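## Robotics Club: Bowls, Foam and the Long Road to Wollden

Those of you who stopped by the club on Wednesday and found everyone staring silently at kitchenware, you caught us on a good night.

The Trulham Student Robotics Club is deep in preparation for the Wollden meet, and this year's task list is domestic. Last year we had to sort blocks by color, a job blocks seem to have been invented for. This year the organizers have discovered housework. Teams have to pick up, turn over and put down a set of household items, and the rulebook (eight pages, one of which is a map to the parking) says the items should be "of varied stiffness." Intan Wibisono read that line out loud at our first meeting and the room got very quiet.

Varied stiffness means the collapsible bowl. You may own one. They're silicone, they fold flat, and they live in the back of the cupboard with the fondue set. A person picks one up without thinking. A gripper squeezes the rim, the rim gives, the rings start to fold, and the bowl you are holding is now a different bowl.

Our first approach was to squeeze harder. This was my idea and I've been asked to say so. It gave us a very flat bowl and a motor that smelled like toast.

The second approach came from Jiahui Duan, who had the quaint notion of looking at how the bowl is built. The narrow base end keeps its shape pretty well. The rim has a thick lip and is decent to hold if you get it square on. Everything in between is an accordion. So the plan now is to go for the lip or the base and stay out of the pleats, and Jiahui has written a little routine that nudges the bowl a couple of times before committing. We call this the handshake. It adds several seconds to every attempt and has done more for our morale than the pizza.

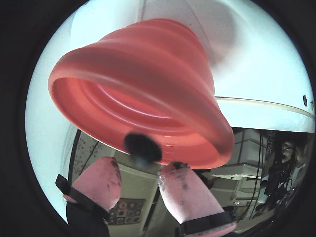

Then there's the foam. Bare fingers slid off silicone as if it had been buttered, so Asger Vídalín padded them, and he has been re-padding them on and off ever since. Foam grips nicely when it's fresh. It also picks up every bit of dirt in the building, and the tips take the worst of it. Asger's position is that a slightly grubby finger has character. Sandamali Pramanik's position is a spreadsheet, in which she logs when the padding was changed and how many drops we had afterward. The spreadsheet is winning, though Asger points out that it was also started on a day when he was away.

We hold the padding on with straps and no glue. We tried glue in February. Please don't ask to see the old fingers.

The software side is moving too. Zhenhua Cai has been going through our recorded attempts and marking each one by hand as a hold, a slip or a fold. There are some 3,000 of them. He does this in the evenings with a podcast on, and claims to have reached the point where he can tell it's going to be a fold before the bowl can. We're hoping to teach the gripper the same instinct. For now it remains an optimist.

What's left before the meet:

- **Turning over.** Lifting is getting respectable. Flipping the bowl so it lands on its base and stays open is still, let's say, a matter of opinion. The rules give three tries per item, and we'd like to need fewer than all of them.
- **The mystery item.** Each team gets one object it hasn't seen before. Intan has been bringing things in from home in a tote bag and refusing to say what they are. The whisk was a low point.
- **Transport.** The arm travels in the back of Sandamali's aunt's station wagon, and we need someone with a second car for the people.
- **A name.** The entry form wants one. "Clivari" was suggested and is currently in front, mainly on the grounds that it sounds expensive. Nobody can remember what it's supposed to mean.

New members are welcome, and no experience is needed. If you can solder, wonderful. If you can't, we have foam to cut and a great many clips to watch, and Zhenhua would love the company. We'd also be glad of donated kitchen items, especially anything floppy, bendy or generally annoying to wash. Clean, please. We've had one that wasn't.

We meet Wednesdays at 6:30 p.m. in the Cheng building, downstairs, second door past the vending machine. If the door is shut, knock loudly. Somebody is probably running a handshake and won't look up.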